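OK so I finally went to the open day at Flekolura, the robot place I keep driving past on the way to the dump. Thread, because my group chat has muted me.

14 replies 2 reposts 61 likes

First thing: parking was terrible and the coffee was great. They had a table with name stickers and a sign-up sheet, and you picked either the hardware tour or the simulation tour. I picked simulation because the hardware line went all the way out the door and I'd worn the wrong shoes.

3 replies 22 likes

Best accident of my week! The sim room is a bunch of desks and big monitors and people who clearly don't get asked about their jobs enough. I asked one question and got a 20-minute answer with hand gestures. Loved it.

1 reply 19 likes

The short version - before their arm does anything in a real house, it does it in a fake house. Same arm, same gripper, same kind of rooms, all made of math. They call the software Tonurard and I said it wrong every single time.

5 replies 1 repost 30 likes

The fake house has floors and furniture and everything. I figured it would look like an old arcade game, and parts of it sort of do, but then you get a wood floor with knots in it and your brain just goes "yep, that's a floor."

2 replies 27 likes

What got me is the view. They put you behind the gripper's own camera, so the whole bottom of your screen is this gray bar with the two fingers poking up, and you're peering over it like a kid at a kitchen counter. Floor in the middle, a big dark panel hogging the left side, something white and rounded poking in from the right.
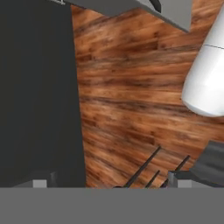 Farooqui replied that the view is what makes new people miss at first, you keep thinking the fingers are closer to the floor than they are, and it takes a good hour before your hands stop arguing with your eyes.

4 replies 33 likes

^ Yes! THIS. I got a turn at the controls (a little handheld thing with more buttons than I have fingers) and I was so sure I was right over the spot. I was not over the spot. I closed the gripper on pure air 3 times while a very polite kid behind me waited for his turn.

6 replies 41 likes

The kid got it on his second try, by the way. He's maybe ten. I clapped, and I meant it, mostly.

2 replies 58 likes

Somebody in our group asked why bother with a fake house when you could just rent an apartment and let the arm loose. The guide said they run 3000 tries overnight and all it costs them is electricity. In an apartment you'd run out of dishes.

3 replies 2 reposts 47 likes

I also asked if stuff learned in the fake room works in a real one. She made a face and said "sometimes." I liked her a lot for that. Lighting throws it off, she said, and so does anything soft - towels are a whole department's headache over there.

7 replies 36 likes

They had a second demo in the lobby from a company called Zarkis, sorting bottle caps by color. Neat, loud, very popular with toddlers. I watched for a while and then went back to the sim room to ask more questions, and got a second coffee out of it.

1 reply 15 likes

Practical stuff if you want to go: it's free, you have to be 18 to do the hardware tour without a parent, and the next one is in October. Get there early and use the back lot. The front lot is a trap.

9 replies 4 reposts 52 likes

I'm signing up for the hardware tour next time. Bringing sneakers. Also practicing on my niece's claw machine toy until then, don't tell the kid.

5 replies 44 likes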